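Section 2: Before you order anything

I've set up two of these benches now, and I overspent on the first, so please read this bit with your budget sheet open.

1. Write down what the gripper has to pick up. Be fussy. "Cups" won't do — I mean lidded, open, upright, lying down, the lot.

2. Measure the widest item and check it against the open gap between the fingers. Do this before you ask Pellitz for a quote!

3. Price the arm, gripper and wrist camera together. My quote came to £1,678, and spare fingers and cables were another £392 on top (I'd forgotten them completely).

4. Put £400 aside for the table and fixings. Clive Pickering talked me into a grey wood-grain top and I'm glad he did.

Note: Cups and lids are cheap, so buy a mixed bag. Different colours and shapes will tell you far more about the camera than a stack of matching ones.

Caution: Keep the arm switched off at the wall while you're measuring near the fingers.

5. Try your real items under the gripper before you pay the balance. Dadier will lend a demo unit if you ask nicely. 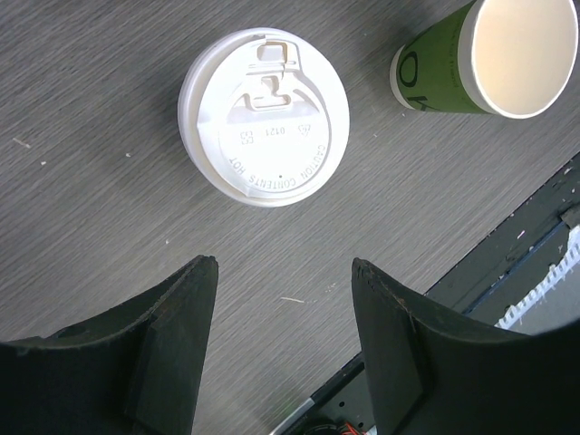

Fig. 2. Gripper open over the table, with a white-lidded cup and a green paper cup.

6. Leave room in the plan for worn fingers. I order mine in June, when I do the yearly check, and keep the spares in the drawer with the cables.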